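Why does success rate drop when I shuffle the bricks but not the baskets?

Asked in Imitation learning, 2023-01-05

I've been training a policy for a two-arm sorting task and I don't understand one of my results. The job is to put coloured bricks into coloured baskets. I recorded 2203 demonstrations by teleoperation and trained a transformer policy that predicts chunks of actions, more or less following the recipe in the Testa baseline.

If I move the baskets a few centimetres between trials, nothing much changes. If I move the bricks to places that weren't in the training layouts, it falls apart. Success per brick goes from 51 out of 60 to 19 out of 60, same checkpoint, same lighting. Most of the failures are at the grasp. The gripper comes down beside the brick, closes on nothing, and then carries on to the basket as if it had something.

My layouts have the baskets in a column up the middle and the bricks in small groups out towards the corners, like so:
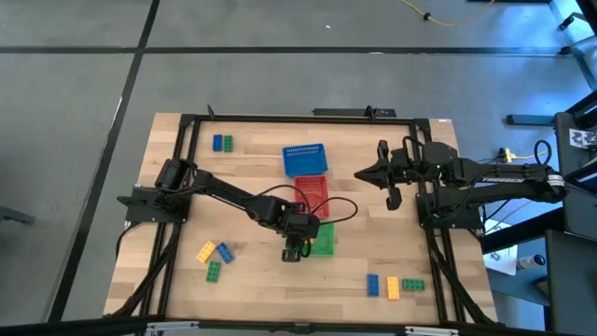
Calvo's view is that the corner groups are the problem and the network has nothing to do with it. If every demonstration starts from the same few spots, the policy can get a low training loss by learning which spot to reach for, and it never needs to look closely at the brick. Moving the baskets hurts less because a drop has a lot of slack in it and a grasp has almost none. He wants the whole set recorded again, which I'd like to avoid. Is there a cheaper way to find out if he's right before I throw away two months of work?

pillia_arm

Yes, and you can do it in an afternoon. Take your existing checkpoint and run it with one group of bricks removed completely. If the arm still goes to that corner and closes on bare table, it has learned the place. If it skips that corner and goes to the others, it is at least using the camera to decide where to go, and your trouble is more likely precision in the last bit of the reach.

Second check: shift a single brick in small steps away from its usual position and write down where the gripper lands each time. Plot landing point against brick position. A flat line means memorised, a slope near one means it is tracking. We did this at Tredcombe on a similar task and got a slope that was fine for small shifts and then went flat, so both explanations were partly true.

You don't need to record everything again. We added 28 demonstrations with the bricks dropped at random, then fine-tuned on a mix where the new ones were sampled much more often than their share of the data. Grasping away from the usual spots improved a fair bit. It did get slightly worse on the old layouts, so keep the old checkpoint and test both.

Derkura

Agree with most of that. Two things to add.

Check whether you feed joint positions into the policy. If you do, try a run with them masked or with noise added. With starting layouts this repetitive, the arm's own pose tells the network almost everything about what comes next – it can more or less play back the average demonstration. That would also explain why it carries on to the basket with an empty gripper. It has probably never seen a missed grasp.

Which leads to the other one. When you record the extra data, put some failed grasps in on purpose and recover from them. Close beside the brick, open, go back, pick it up. Leave the deliberate miss out of the training targets if you can and keep only the recovery, or you'll teach it to miss.

I would also report the two conditions separately in the write-up. An average over both hides the thing you found.

tobit_k

had the same thing, more data fixed it. also try a bigger image crop

pillia_arm

A bigger crop of the same layouts won't help if it's ignoring the brick to begin with. Do the empty corner test first, it costs nothing.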